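# Clearing the white table

07/10/2024

I've been promising to put some pictures of the craft table up since May, so at last I'm doing it! It's only a small gallery. Most of you know the table already from the Wumwood pages (it's where all the little houses got painted), and a few of you asked how I look after a white top when I'm forever sanding, snipping and rubbing things out on it. The short answer is that I don't, much. I let it go for weeks and then have one big go at it with a soft brush and a damp cloth, usually the night before I start something new.

The something new this time is Pornus, my harbour town, which needs 28 buildings and a sea wall 900 mm long. So the whole top has to be clear from end to end, and I've been putting it off by sorting my paints instead - 56 pots, all now in colour order, very pleased with myself.
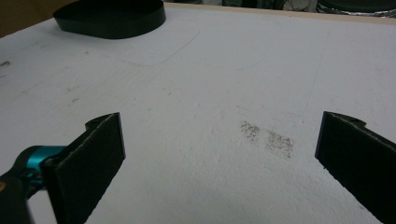

Sweeping comes first, always dry. I learnt this the messy way on the Kaczorowski station, when I went straight in with a wet cloth and turned a bit of dust into a lovely grey paste that I then pushed into every dent I'd ever made. Now I brush from the far side towards me and go after the small stuff separately, like those two little patches of speckled brownish-grey dust, which look like nothing at all until you lean a sleeve in them. The scuffs and grey smudges I'm more relaxed about. An ordinary pencil rubber shifts some of them, and the rest can stay. I've tried kitchen spray and wouldn't bother again, it left a sticky feel that picked up fluff for days.

If you have a table like mine, do try a wide, soft paintbrush for this. Mine was a cheap one for wallpaper paste and it's lasted through three towns. A dustpan brush is too stiff and flicks everything on to the carpet (ask me how I know). After the dry sweep I give it one pass with the cloth, wrung out hard, and leave it 48 minutes, which is exactly the length of my favourite radio play plus a cup of tea.

Trays and odds and ends get shifted about as I go. I never clear everything off first, though I know I should - I just work round things and then do the bit they were sitting on. 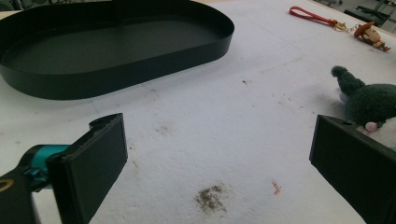
*The big green oval tray, the cowboy keychain on its red loop, and a patch of crumbs and dirt still to be swept up.*

More pictures when Pornus has its first row of roofs. I still haven't decided whether to carry on with the Cundomitz windmill at the same time, so if anyone has managed two builds on one table, please write and tell me how you kept the bits apart!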